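Jomora data collection, Monday check-in

Present: Jolanta, Dilwyn, Kinga. Bogumił sent notes.

1. Sink task
Count stands at 1944 accepted episodes against a target of 2345. Dilwyn wants more with the cup and saucer-like piece at the sink. The hand-held gripper and the second marker cube stay in use, markers facing up at the start. 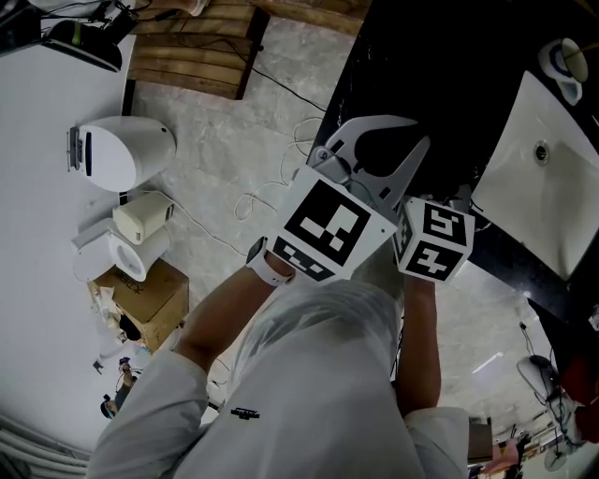 2. Labels
Kinga to recheck the last 200. Bogumił asks for one name per task.

3. Next
Kesard gets the set in February. Closed 10:40.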